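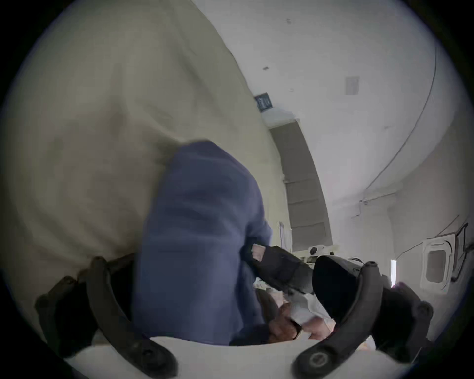 Figure 1. Beige and blue fabric, with something white and crumpled in the hand.

Do Bed-Making Guides Save Any Time?
Student project report, Household Practice module
Vaida Priedītis and Natanael Siqueira
Supervisor: Quentin Moulin

Background

Most advice on making a bed claims that a fixed order of work is faster and gives a flatter result. We read as much of it as we could find in the Koltwood library and were struck by how little of it was ever tested. The guide we were given at the start of the module, the Bilham method, runs to 700 words and promises a smooth sheet "every time". It doesn't say what smooth means, or who checked.

We wanted to know two things. Does following the method take less time than doing it however you normally would? And does the fitted sheet end up any flatter?

Method

Each person stripped the bed, sorted the fabric into a pile to go back on and a pile for washing, then fitted a clean sheet. They did this once in their own way and once with the Bilham method, after reading the guide. The time was taken from the first tug at the old sheet to the moment they said they were finished. We left pillows out of it. Raimonds Venckus thought this was a mistake and he may be right, as a good part of the guide is about pillows.

Flatness was judged by eye from the foot of the bed by Triin Sproģis, who was out in the corridor during the work and didn't know which way had been used. She gave each sheet a mark for the middle and a separate mark for the edges.

Everyone did their own way first. That is a serious weakness. Anyone doing a job for the second time in the same afternoon is likely to be quicker at it, and we should have had half the group start with the guide.

Results

The average time was 215 seconds for people's own way and 195 seconds for the Bilham method. On paper that is a win for the guide. We don't believe it shows much, for the reason just given, and reading the guide was left out of the timing altogether. If it were counted, the saving would be gone for the first several beds at least.

The marks for flatness were less kind to the guide. Sheets done either way came out well enough in the middle and poorly at the sides, and the marks for the edges differed so little that we wouldn't want to argue from them.
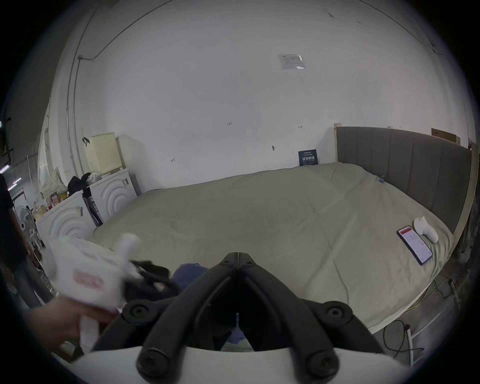 Long creases were the usual fault, along with gathering where the elastic pulls at the side. The guide says these "disappear" if opposite corners are fitted first. Ours stayed. Natanael tried going back over one side by hand and the wrinkles simply moved along – he gave up before they reached the headboard.

We also doubt that one judge is enough. When Triin marked the same sheet again later in the day, without being told, she gave it 2 points more for the edges. Nothing had been done to it in between.

Discussion

The part of the guide we would keep is the sorting. People who put everything in one heap spent time pulling it apart again afterwards, and several said so without being asked. It is dull advice and takes up a single line on the second page.

As for corner order, we can't recommend it or rule it out. The fit of the sheet on the mattress may matter far more, and we had no second size to compare. A repeat would need a mixed starting order, two judges and a looser sheet. Liepiņa has offered us the room again in October, so the pillows can go back in as well.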